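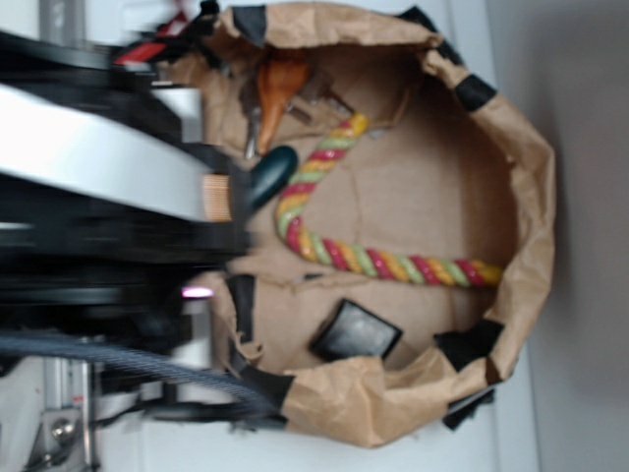

Figure 2. Bag unpacking. The paper bag lies open on its side with a braided rope and several smaller objects inside, while the arm is moving at the left.

4.2 Taking objects out of a paper bag

The second chore in our study is the unpacking of a paper bag. We selected it after talks with two partners, the grocery service Hellcombe and the small repair shop Furnel, who both named it among the tasks which their workers do many times per day and which they would gladly give to a machine. For a person this work needs almost no attention. The hand goes in, the fingers find something, and the eyes are often already looking at the next thing. For a robot each of these steps is still a separate problem, and in this section we report how far the present methods can go.

The bag is more difficult than the bin of Section 4.1 for the following reasons. A bin has stiff walls, so the arm may touch them lightly and nothing is changed. The wall of a paper bag bends at contact, and the objects resting on it can move together with the paper. In addition, the torn and crumpled rim does not have the same shape in two trials, and a model of the opening that was computed before the reach is not always valid when the gripper arrives. We therefore let the controller estimate the opening again during the approach. This costs time, but without it the early versions often pushed the bag away across the table.

The objects were mixed on purpose. Compact things with a smooth surface, such as the dark green oval object in Figure 2, are easy to see but can slide out of the grasp if the contact is not centered. Flat things, for example the black square with rounded corners, offer little height to hold. The braided rope in red, yellow and green is the most interesting case, and we discuss it separately.

A rope has no fixed pose. Most grasp planners, including the Zorketti planner that we use as the baseline, expect that an object can be described by a position and a direction. When the rope makes a curve, the baseline sometimes treats one rope as two objects, and it then plans a grasp for a part which cannot be lifted alone. It is also not sufficient to hold the rope at any point. If it is taken near one end, the other end may stay in the bag and pull other items along with it. If it is taken in the middle, both ends hang down and can catch on the rim.
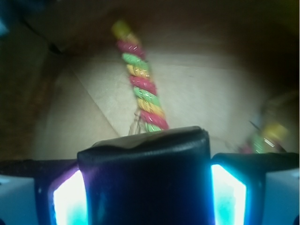
For this reason we changed the order of decisions. The controller first closes on the visible part of the rope with low force, then lifts it by a small distance, and only after this it decides if the grasp is kept. During the small lift the view at the wrist is compared with the view before contact. If the far part of the rope did not follow, the fingers open and a new point is chosen nearer to the center of the curve. The glossy threads in the braid gave us some trouble here, as small bright points appear and disappear when the angle of the light changes, and the comparison took them for motion. We reduced this effect by giving less weight to very bright pixels.

In total we made 200 attempts with all object types. The full method brought the selected object out of the bag in 72 percent of them. The failures were not equally distributed. Compact objects were seldom lost, while the rope and the flat objects together caused the larger part. The most common failure with the rope was that the gripper took a fold of paper together with it, and the bag was then lifted too. The controller has no reliable sign for this event, and in such cases the operator had to stop the trial.

We do not consider this result as good enough for use at home or in a shop. A worker at Hellcombe would not accept a helper who fails so often at a bag, and the time per object is also clearly longer than for a human hand. On the other hand, the errors are of few kinds, and most of them concern the contact between the finger and the paper. Better sensing of force at the fingertip is probably more useful for this chore than a larger vision model. We return to this point in Section 5, where the same controller is tested on the shelf task without new training.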